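I've come round to the view that a shared workshop is the right home for a two-armed robot, and my spare room at Jorkbridge is the wrong one. We call ours Vlad (don't ask, it was a long March) and I reckon half of what he knows came from people wandering past with opinions!
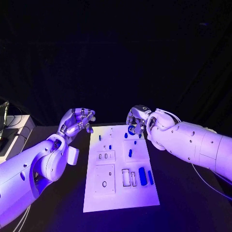
Vlad and the pegboard, both hands down the far end.

Now, folks say automation at hobby scale is a waste of good evenings. I've logged 2,127 tries at the peg work, so maybe I'm biased, but I learned more about my own hands doing that than in years of soldering. You try explaining a pinch to a finger with that many joints.
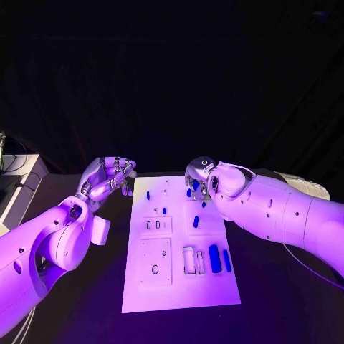 And small parts are where the learning is. Everyone wants to skip straight to folding the washing, and I get it, but if the thumb's off by 2 mm you'll find out on a peg long before you find out on a shirt. Cheaper, too. 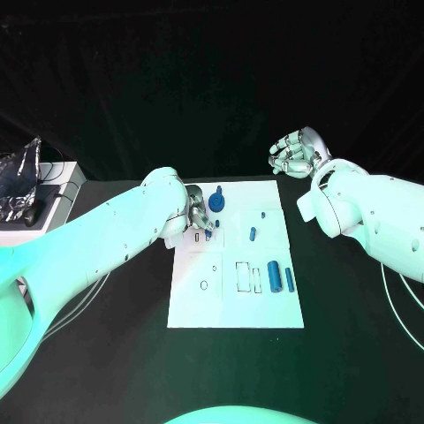 Josphat Nyaga reckons I'm dreaming, and that most sheds would get more use out of a decent drill press and a labelled set of drawers.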